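打印本文 | 用电子邮件发送
阅读时间：4分钟

杯子的颜色

我学中文的第三年，老师说，写东西要从小的事情开始写。所以今天我写杯子。

九月我搬到了现在的房子，厨房很小，柜子只有两层。搬家以前我把所有的杯子放在地上看了一遍，心里有一点惭愧。一个人住，却有40个杯子。有的是买的，有的是别人送的，有的我真的不记得从哪里来。我的母亲一直说，杯子多的家客人多。可是我的客人不多，杯子还是很多。

我给自己定了一个规则：只留下6个。玻璃的两个，喝茶用；陶瓷的三个，早上喝咖啡用；最后一个位置，我想留给塑料的杯子。朋友们对这个决定不太理解。他们觉得塑料杯是给小孩子或者野餐用的，不应该放在“正式”的柜子里。

我不同意。塑料杯轻，掉在地上不会碎，晚上放在床边我很放心。我小的时候，夏天在外婆家的院子里，大家都用塑料杯喝酸奶水，颜色有红的，有黄的，我总是抢蓝的。杯子的边有一点点软，咬上去有牙印。现在我闻到塑料在太阳下面的味道，还会想起那个院子。

说到颜色，我觉得中文里最难翻译的颜色是介于蓝和绿之间的那一种。词典给我“青”，也给我“蓝绿”，还有“孔雀蓝”。我问过几个中国朋友，每个人的答案不一样。我自己喜欢说“蓝绿”，虽然不太美，但是不会错。这种颜色很奇怪，灯光一照，绿的部分就自己跑出来，好像杯子里面藏着另外一个颜色。
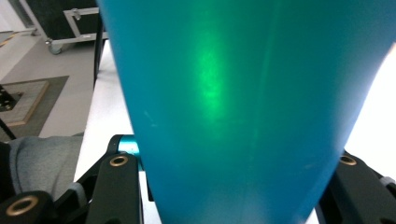 Nermin Akgül 读了这篇的草稿以后写信给我，她说塑料杯最大的问题是划痕，用了几年，表面就不亮了，茶的颜色也洗不掉，所以她家里的塑料杯每两年全部换新的。她还说，我写得太浪漫了，杯子就是杯子。

她说的茶渍我承认。我有一个旧的白色塑料杯，里面已经变成浅棕色，用小苏打泡了一个晚上，好了一些，没有完全好。后来我就不用塑料杯喝热茶了，只喝水和果汁。划痕我倒是不介意。洗的时候不要用钢丝的那种刷子，用软的海绵，慢慢洗，可以用很久。

形状也值得说一说。我喜欢上面宽、下面窄的杯子，因为可以一个套一个，占的地方很小。但是套得太紧会拔不出来。Serpil Ersoy 教过我一个办法：里面的杯子倒冷水，外面的杯子放在温水里，等一会儿，轻轻转一下就开了。我试过两次，第一次成功，第二次把水倒在了袜子上。

剩下的杯子，我装了两个纸箱，送给了楼下的邻居和学校的茶水间。有一个 Paju 的大杯子，能装490毫升，我拿出来又放回去，放回去又拿出来，最后还是送走了。上个星期我在茶水间看见有人用它泡面，盖子是一本笔记本。

现在柜子里还有一个空的地方。我还没有决定，哪一个塑料杯可以住进去。

打印本文 | 用电子邮件发送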